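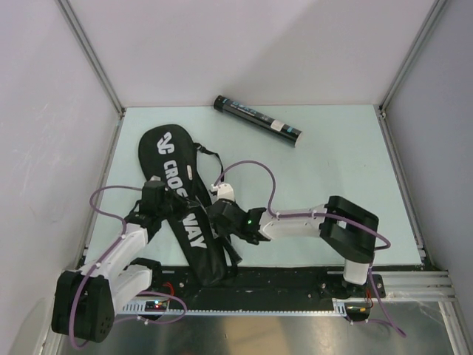 How long should an obituary be, and do I have to list everybody?

Lamduan Srisuk
Posted December 12, 2019

Hi everyone, I hope this is the right section. My uncle passed away last week after a long illness and I'm the one in the family who "writes well," so guess who got the obituary. I've never written one before. I've read plenty of them over the years (my mother used to read them out loud at breakfast, which I thought was normal until I went to college), but sitting down to do one is a different thing.

I have a draft. It's 534 words. It has where he was born, his parents, school, his time in the Navy, both of his jobs, how he met my aunt, his bowling league, the church, the dog, and then a very long list of family. I sent it to the Clunstead paper to get a price and the quote nearly knocked me off my chair. They charge by the line and the photo is extra. My aunt will pay it if I tell her to, and I don't want to tell her to.

So I need to cut it, and I'm stuck on a few things.

The family list is what's taking up the room. He had eight grandchildren and they're all named, with their husbands and wives in parentheses where there are any. My cousin says you can just put "eight grandchildren" and leave it there, but my aunt went quiet when I brought that up and I let it drop.

Then there's his first wife. They divorced a long time ago, and she's the mother of his oldest son. They were friendly, she sent a card when he got sick, and she's coming to the service. Does she go in? Where? My aunt hasn't said a word either way and I'm scared to ask.

And last, do I put what he died of? My draft says "after a long illness" and one of my cousins wants it spelled out.

The paper needs the final version two days before it runs and the service is coming up fast, so any help at all would be great. Thank you!

Nuanchan Limsakul

I'm so sorry about your uncle. I've ended up doing four of these for my own family - my dad, both of his brothers, and then my mother-in-law, who left me notes on what I wasn't allowed to say - so I've been right where you are.

What I'd do is write two. Keep your long one exactly the way it is, dog and bowling and all, and use it everywhere that doesn't charge by the line. Most funeral homes will put the full text up on their own website as part of what you're already paying for, but ask, because ours didn't mention it until I brought it up. It can go in the program for the service too, and you can print it out for relatives who'll want to keep it. We used Postside for my dad's and people were still leaving little messages on there in April, which my mom loved.

The paper gets the short one. All that one really has to do is tell people in town who he was, that he's gone, and when and where the service is. So you want his full name (and the nickname if that's what everybody called him!), his age, his town, the date, one or two lines about his life, the closest family, and the service information with the address. If you want donations in place of flowers, that goes at the very end. I got my father-in-law's brother down to nine lines that way and nobody complained to my face.

About the grandchildren, I'd name them in the long one and check the spelling of every single name with a parent. Please do this. I spelled my own cousin's wife's name wrong and I still hear about it at Thanksgiving. In the short one you can put the number. If your aunt goes quiet again, read her both versions out loud, back to back. My mom felt a lot better once she'd heard that the names really were going to be somewhere.

The first wife is harder. In our family we put it with the son, something like "his son, and his son's mother," then her name, and it came after the wife and all the children. It read fine and she was touched. But your aunt has to be the one who decides that, so I'd ask her when there's no one else in the kitchen. She may have been waiting for somebody to bring it up.

As for the illness, go with whatever your aunt wants. "After a long illness" is perfectly good. We named it for my dad because we were asking for donations to go toward it, and we left it out for my mother-in-law because she was private about everything down to her shoe size.

Oh, and have somebody outside the family check the service time and address before you send it in. I had the right church and the wrong hour on one of mine and caught it with minutes to go. You'll be too tired to see it.

Hầu

just leave off the photo, thats where they get you. ours was more than the whole rest of it. also ask if they have a free death notice, some papers do, its only the name and date and funeral home but its something

Pokow

Agree with most of what Nuanchan said, except I'd put the ex-wife in the long version only. My sister did it the other way and there was a scene in the parking lot.

Don't forget the people who died before him, his parents and any brothers or sisters. One line covers it. And leave out his exact street address and his full birth date in anything that goes online, the year he was born is plenty.

Lamduan Srisuk

Thank you all so much. I asked my aunt about the first wife last night and she said "well of course she goes in," like I was being silly, so that's settled. The grandchildren are getting named in the long one and I've texted all the parents about spelling (two were wrong already). The short one is nearly there. I still have to call the funeral home about their website and find out if the paper does the free notice. I'll do that in the morning.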